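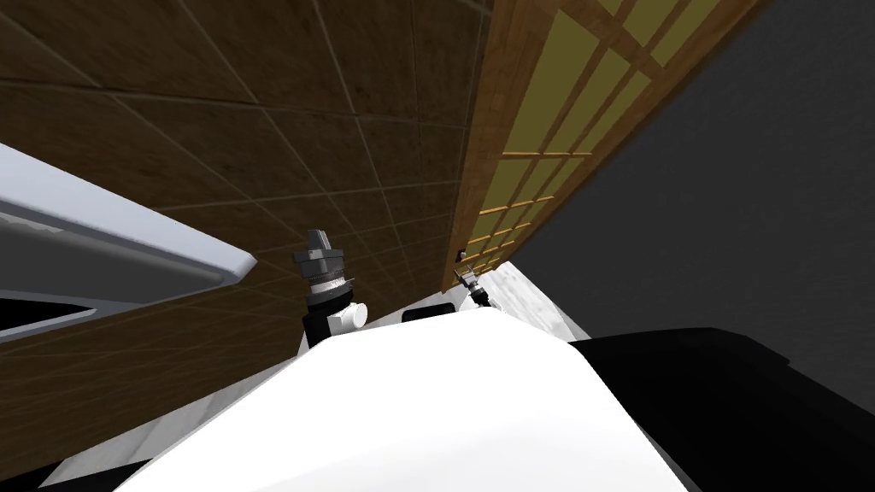
How to Regrout a Tiled Floor

Regrouting takes a weekend for a small room. Most of that is scraping and waiting. If the grout is only stained, try cleaning it first with baking soda and a stiff brush. If it crumbles when you run a screwdriver along it, it needs to come out.

What you need

Grout saw or oscillating tool
Vacuum with a narrow nozzle
Grout float
Two buckets and a large sponge
Grout, sanded for joints 1/8 inch or wider
Sealer, if the grout maker calls for it

Removing the old grout

Tap each tile with a knuckle before you start. A hollow sound means the tile may be loose, and it should be reset before you regrout. Keep the blade in the middle of the joint and go down at least 2/3 of the tile's thickness. Wear a dust mask and safety glasses. Vacuum the joints, wipe them with a damp sponge, and let them dry overnight.

Mixing and filling

Add the powder to the water a little at a time until it looks like thick peanut butter. Let it rest as the bag directs, then stir again. Mix only what you can use in 20 minutes.

Hold the float at a low angle and push the grout across the joints diagonally. Pull off the extra with the float held nearly upright. Work in patches you can reach without leaning on fresh grout.

Cleaning up

When the grout is firm to the touch, wipe with a well-wrung sponge and rinse it often. Too much water will leave the color blotchy. Buff off the haze with a dry cloth a few hours later.

Stay off the floor for 24 hours. Check the bag for curing time before you seal.

Posted by Tracey Horrocks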